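The Case for the Sorted Cable

Published 2021-12-18 by the Household Practice Desk, Tondano

It has been the position of this desk for several years that the ordinary charger is the most badly kept object in the British home. Readers who would never put a bread knife away unwashed will leave a power strip, two wall chargers and a length of flex in a heap on the dining table, and eat at the other end. We wish to argue that this is a matter deserving of proper attention, and that the usual remedy, a drawer, has failed.

The drawer has failed for a simple reason. It receives cables and does not return them. A household places a lead in it in May and, when the lead is wanted, buys another. In our own survey of readers, to which 3,253 households replied, the question that drew the longest answers was the one we had thought least interesting: what do you keep that you cannot identify? Page after page concerned leads. One household in Kekville had kept 46 of them in a biscuit tin and could name the purpose of 8. The reply was written without embarrassment, and we think rightly so. The fault lies with the way these things are sold and stored, and very little of it with the people who end up owning them.

It is sometimes said that the answer is to make every charger the same. We have sympathy with that view as far as sockets are concerned. A common connector would empty a good many tins. On the matter of appearance, however, we would ask manufacturers to move in the other direction. For many years chargers were sold in white or black and in no other finish, with the result that a family of four could own a dozen which differed only in the small print. The arrival of chargers in mint green and salmon pink has been treated as a frivolity. We regard it as the most useful change to have come to these objects in a long time. A person can be asked to fetch the green one. A child can be told that the pink one stays in the kitchen. The same may be said of a power strip with a coloured socket panel, which can be found at the bottom of a bag by somebody who is in a hurry.

Colour should extend to the cable as well as the block. A pink lead lying across a white one can be followed by eye from end to end. Two white leads cannot, and the usual result is that one is pulled until something falls off a shelf.

We turn to the extension lead, which presents the greatest difficulty. Its cord is thick, it has a will of its own, and it is generally put away by being wound tightly about the strip. This desk advises against the practice. Tight winding strains the flex where it enters the casing, and that is the place where a fault is least likely to be noticed. The cord should be laid out on a table in wide loops, allowed to find its own curve, gathered loosely and held with a fabric tie. A table is much to be preferred to the floor for this work, as the plug can be inspected at the same time and the loops do not catch on chair legs. Any lead with a cracked casing or a loose plug should be taken out of use that day.

There remains the question of how often. The housekeeping manual issued by Clurnen, which is in other respects a sensible publication, recommends a weekly sorting. We consider this excessive, and suspect that it leads to no sorting at all. Twice a year is enough for most homes. The Bugti tenants' handbook takes the same view and sets aside 2 dates for the purpose, on which residents are invited to bring everything out at once. The important words are the last ones. A partial sorting, in which the kitchen is done and the bedrooms are left, merely moves the leads from one room to another.

Objections will be raised. It will be said that time spent on cables is time taken from better things, and that a tangle does no harm. We do not accept the second point. A heap of leads conceals the damaged one among the sound – and it conceals from the household how much it already owns. On the first point we would say only that the half hour is spent in any case, in small amounts, on the knees behind the sofa.

We should welcome the views of readers on labelling, upon which this desk remains divided. Paper tags are legible but come away. Coloured tape lasts longer and requires that somebody remember what the colours mean.
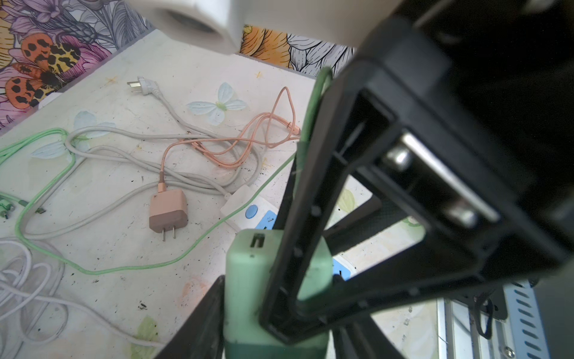

Chargers and a power strip on a tabletop, with the white cord in wide loops.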